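House Rules for Robots

My first week at Jaidee, I broke a rule before I'd even put my bag down. I walked straight up to a humanoid to get a good look at its hands, and Boonsong Khamphan yelled at me from the hallway. Fair enough! You don't step inside arm's reach until someone has called out "clear" and heard it called back.

Boonsong wrote the house rules, all six pages of them, and I've come to love how plain they are. Big factories have fences and painted lines. A bedroom has a bed, a door and a lot of stuff to bump into, so the rules have to fit the room.

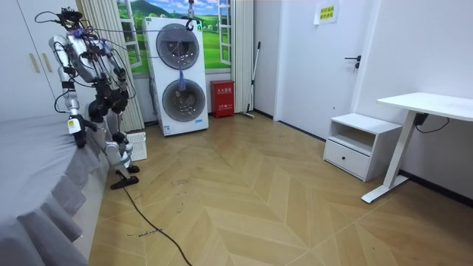

Bedside work, with the extinguisher box on the floor by the wall.

Cables get a whole page to themselves. Walk the floor before power goes on, follow every line with your eyes, and never step over one while the arms are live. I thought that was fussy until I caught my own toe in December (I was carrying soup, don't ask).

Then there's the stop button. One person holds it and does nothing else — no phone, no notes, no helping with the sheets. After 5 minutes you swap. The crew over at Rurnthorpe lets people go longer, and Boonsong has opinions about that.

My favorite rule is the last one, and it's the shortest: if you feel silly asking, ask anyway. I've used it more than I'd like to admit, mostly about which door to stand near.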